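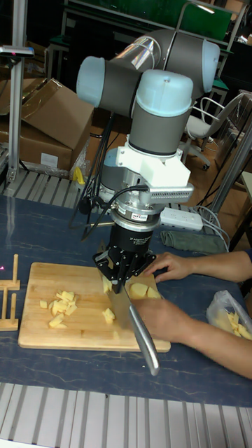

Branwen Samuel replied that it sounded like the router handing out a new address every night, and had I tried fixing the printer's address by hand before ringing anyone?

I hadn't, so that's where I started. For anyone picking this up, it's ticket 3547, the Vollton label printer in the back office that drops off the network overnight and comes back as "offline" on every PC except mine (typical!). It's been doing it on and off since May, and I'd been getting by with the old trick of switching it off, counting to ten and switching it on again.

So, first go. I printed the settings page, which came out with the address ending in 91, then went into the Reuter box under the stairs and reserved that number for the printer. Saved, restarted both, sent a test label from Salma's PC and out it came. Lovely. I went home feeling very pleased with myself.

Next morning at 8.40, offline again. Same address on the settings page though, so Branwen's idea was sound but it wasn't the whole story.
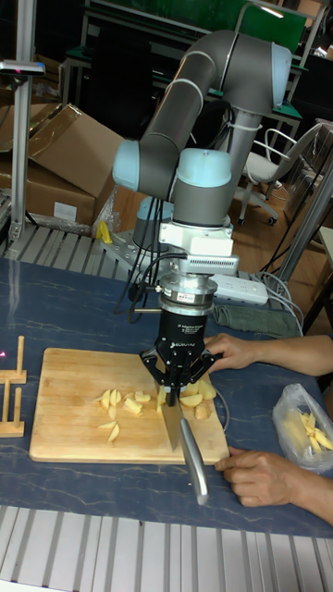

Second go. I had a look at the printer's own menu, which is a horrible thing with two buttons and a screen the size of a stamp, and found a sleep setting under Power. It was set to go into deep sleep after 17 minutes and the "wake on network" line was off. I turned that on and left the sleep time alone, as Hatem gets cross about the fan noise if it stays awake all day.

Then I deleted the printer from Salma's PC and added it again by its address, because the old entry was still pointing at a port left over from the Ladport machine we got rid of. Lahcen's PC had the same leftover, so I did his too. Nesma's was fine already.

It's now been 9 nights without a drop. I'd like to keep this open a bit longer, as we haven't had a power cut or a router update in that time and I don't trust it yet. If it goes again, please DON'T switch it off, just print the settings page (hold the left button till it beeps) and leave it on my desk.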